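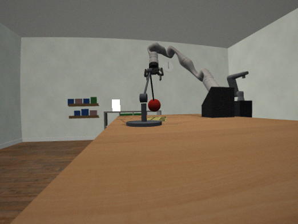 Chapter 4
Showing the Arm What You Want

Words to know: demonstration, kinesthetic teaching, teleoperation, leader arm, follower arm, waypoint, episode, replay

Try to tell a friend, over the phone, how to tie a shoe. You know exactly how to do it. Your fingers could do it in the dark! But somewhere near "now the loop goes under the other loop" the words give out, and you end up wishing you could reach through the phone and take hold of your friend's hands.

That wish is the whole subject of this chapter. In Chapter 3 you moved an arm by typing in joint angles, one line at a time, and if you did the exercises you know how slow that gets. Now you are going to show the arm what to do, either by guiding it directly or by steering it from a distance, and let the computer write down the numbers.

Our task for the chapter is a red ball on a string, with a stand on the table below the gripper. It looks like a toy, and it is one of my favorite problems in the book. A block stays where you put it. A hanging ball has opinions of its own, and every careless move of the wrist gets passed down the string and comes back to you as a swing. You will feel (or see, if you are working in simulation) how much your own hands know about swinging things without ever having been taught the math.

Two ways to show

The first way is to take hold of the arm and move it. This is called kinesthetic teaching, a long name for something a parent does when helping a child hold a pencil. The motors are set to go soft, so that they carry the weight of the arm and nothing more, and you push the wrist along the path you want. The joint sensors record the whole trip.

It is a lovely way to learn what an arm can and can't do. You feel the elbow reach its limit. You find out that some straight lines are easy and others make the whole arm fold up in a way you never asked for. The trouble comes with light, delicate loads. A real arm is heavy compared with a ball on a string, and most people push it in little starts and stops. Each start sets the ball going.

The second way is teleoperation, or remote control. You move one thing and the robot moves another. The thing you move might be a game controller, a pen-shaped handle, or a small copy of the arm itself. When it is a small copy, we call the copy the leader and the working arm the follower. Bend the leader's elbow and the follower's elbow bends too.

With teleoperation you can scale your motion down, so that four inches of hand travel become one inch at the gripper. You can filter out the shake in your fingers. And it works just as well with a simulated arm, which you could never grab by the wrist. All of the lab work in this chapter can be done in the simulated room, so if your school has no hardware you won't miss a thing.

What gets written down

One complete try at a task, from the starting pose to the finish, is called an episode. During an episode the computer saves the angle of every joint, how far the gripper fingers are open, and the time of each reading. In the simulated room it can also save the position of the ball, something you would need a good camera and a fair amount of patience to get on a real table.

When Saadet Gezer taught the first version of this course, her class recorded 497 episodes of the ball task in a single March. She kept all of them, including the bad ones, and you will meet several in Section 4.3. Look closely at the episode labeled Ruston 13. The student overshot, saw the ball swing out, and moved the gripper after it to catch the swing. No one had taught that move. It shows up as a small hook in the path, and once you know what to look for you will start finding it in your own recordings.

Replay is not the same as skill

The simplest thing to do with a recorded episode is to play it back. The arm repeats your motion, joint by joint, and if everything in the room is where it was before, the result can be very close to what you did. Move the stand an inch, though, and the arm will go faithfully to the wrong place. It has your path. It doesn't have your eyes.

Getting from one path to something that can cope with a moved stand takes many episodes, with the setup changed a little between them. Section 4.4 starts on that, and Chapter 5 goes much further.

Before you start: a warm-up with no robot

Tie a small weight to a piece of string 55 centimeters long. Hold the free end between your thumb and one finger.

1. Move your hand one foot to the right as fast as you can and stop. Watch the weight.
2. Wait until it hangs still. Make the same move slowly.
3. Make the fast move again, but this time try to finish with the weight hanging still. Give yourself several tries.
4. Write down, in plain words, what your hand did in step 3. Keep the page. You will compare it with your first recorded episode in Section 4.2.

4.1 Setting Up the Leader and the Follower

Open the room file and put the arm in its starting pose. Leave the speed limit at its lowest setting for now, and make your first few moves with the recording turned off.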